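Hostevance adds lease-renewal tracking to landlord software

10 October 2021

Property software firm Hostevance has released an update to its rental management platform that tracks lease renewals and rent review dates across a landlord's whole portfolio. The module went live to existing customers this week and is included in the standard subscription.

Until now, Hostevance users had to enter renewal dates by hand in a calendar separate from the tenancy record. The new version reads the start date, term and notice period from each lease as it is entered, then works out the last day on which either party can give notice. Reminders go to the owner and, where one is appointed, the property manager.

Fraser Rutherford, head of product at Hostevance, said missed notice periods were the most common problem raised by small investors using the platform.

"People buy a second or third place and keep running the paperwork the way they did for the first one," Rutherford said. "Then a fixed term rolls over on the old rent and they don't find out until they do their tax. The date was in the lease the whole time."

The module was tested from August by 41 landlords and two management agencies, Tangen and Zastside. Between them the test group had 2,000 tenancies on the system. Tangen looks after mostly detached houses on 12-month leases, while Zastside manages older walk-up blocks with shared facilities and a large share of month-to-month tenants.

Month-to-month agreements proved harder to handle. The first test build treated them as expired leases and sent owners a renewal notice at the end of each month. Hostevance changed the logic so that periodic tenancies are listed separately and generate a reminder only when a rent review becomes due. The notice interval can be set for each property, as the rules differ between jurisdictions.

The release also changes how income is grouped in monthly statements. Rent, parking, storage and laundry takings now appear as 4 separate lines, each with its own running total for the financial year. Previously everything other than rent was lumped under "other", and owners of multi-unit buildings had to split the figures themselves before passing them to an accountant. Takings from shared facilities can be assigned to a building as a whole or divided among its units by floor area.

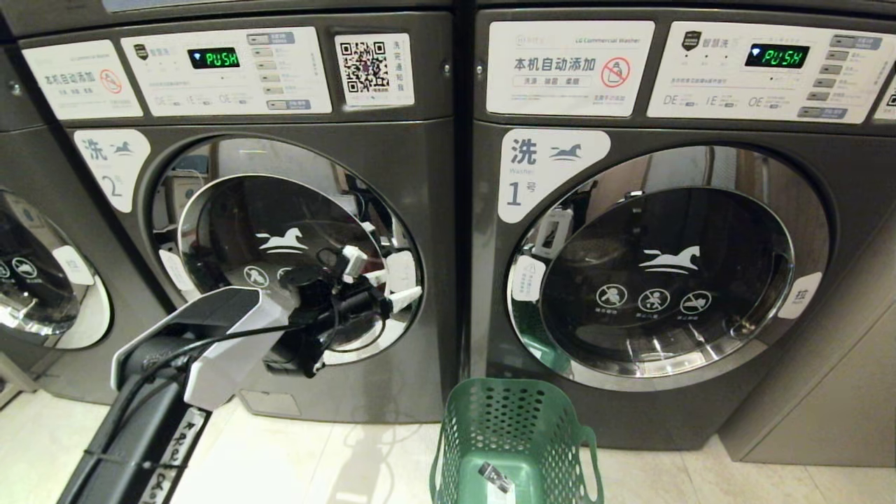
Front-loading washers in a laundry room. Laundry takings now have their own line in owner statements.

Bank feeds are handled through Numo, the payment matching service Hostevance has used since its launch. Deposits that match a tenant reference are allocated automatically. Those that do not are held in a queue for the owner to assign -- a step Rutherford said would stay manual for the time being.

Customers do not need to re-enter existing leases, although records without a stated term will be flagged as incomplete and will not produce reminders until the field is filled in. Scanned leases can be attached to the record, but the software does not read dates from them.

Spreadsheet import has been extended to cover lease terms and rent review dates. Files must use the column headings in the Hostevance template, and dates must be entered in a single format throughout. The importer rejects the whole file if any row fails, and lists the row numbers that need correcting.

Two items left out of this release are scheduled for the next one. The first is a bulk edit tool for rent reviews, requested by both agencies. The second is support for properties held by more than one owner, where each receives a separate statement for their share. Hostevance has 3 developers working on the joint ownership feature and has not given a release date for it.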